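Chapter 6

When the Wipe Goes Wrong: Faults in Cleaning Tasks

What this chapter covers
Types of fault in a wiping task
Missed spills and false reports of success
Contact force and cloth grip
Stopping safely near liquids
Writing up a fault

6.1 A simple task with many ways to fail

Wiping up a spill is often given to students as a first contact task. The arm takes hold of a cloth, lowers it to the table, moves it over the spill and lifts it away. The steps are few and the parts are cheap. The task is also a good source of faults, and most of them do not stop the arm.

In Chapter 5 a fault was defined as any state in which the machine no longer does what its controller believes it is doing. A motor that overheats and trips is a fault of the plain kind: the drive reports it and the program halts. The faults in this chapter are of the other kind. The program runs to its last line, the log shows no error, and the table is still dirty.

Three objects matter in the task: the cup, the spill and the cloth. Each has its own position, and each position can be wrong in the controller's model. A cup may be standing or lying down, and the two cases need different clearances. 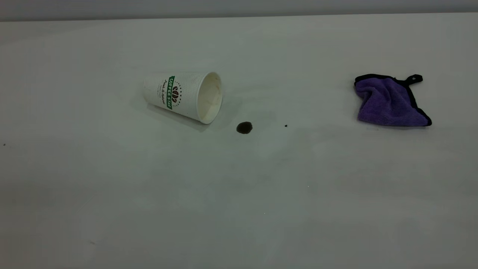
A planner that stores the cup as an upright cylinder will leave a gap suited to its base. If the cup has fallen, its length lies along the table and the stored shape is wrong in two directions at once. The arm may then strike the rim while keeping, by its own reckoning, a safe distance. A fallen cup can also roll when touched, so a light contact may move it into the path of the next stroke.

6.2 The Nuchit trials

The examples in this chapter are drawn from a series of trials on the Nuchit bench at the Sutport laboratory, written up in April 2018. The controller was supplied by Nitel. The series consisted of 129 wiping runs, and every run ended with the status "complete". When the tables were inspected afterwards, 64 of those runs had left liquid behind.

The causes were sorted under the following headings.

Offset. The cloth was pressed down beside the spill and the stroke was made there. The usual source was a camera calibration that had drifted between sessions.

Lost contact. The stroke passed over the right place, but the cloth was not touching the table for the whole of it. A folded cloth varies in thickness, and a fixed height setting takes no account of this.

Slip. The fingers moved and the cloth stayed where it was, or followed late. The position log was correct for the gripper and wrong for the cloth.

Spreading. The liquid was reached but pushed outwards, leaving a thinner and wider film.

Disturbance. The arm, its cable or the cloth touched the cup.

Offset faults were the hardest to find from the log alone. The force trace from such a run looks like that of a good one: a rise on contact, a level stretch during the stroke, and a fall on lifting. Only a check of the table surface will separate the two.
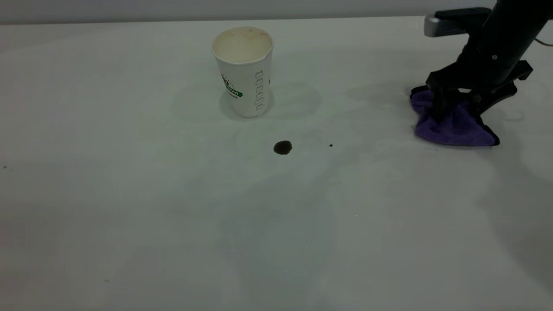
The last heading carries the greatest risk. A full cup near a moving arm is a store of liquid that can be released by a single knock, and the amount is far greater than the spill being cleaned. Cable connectors, exposed terminals and the joints of the gripper should all be regarded as within reach of it. The Nasden rule, used throughout this book, is that no stroke may be planned through the space a vessel would sweep if it fell in any direction.

6.3 Why the status was wrong

The Nuchit program set its status to "complete" when the last motion command had been carried out. It made no test of the result. This is a common design, and it is adequate where motion and result are closely tied, as in moving to a fixed point. In wiping they are loosely tied. The remedy set out in Section 6.4 is to end each run with a second look at the surface, taken with the arm withdrawn, and to compare it with the first.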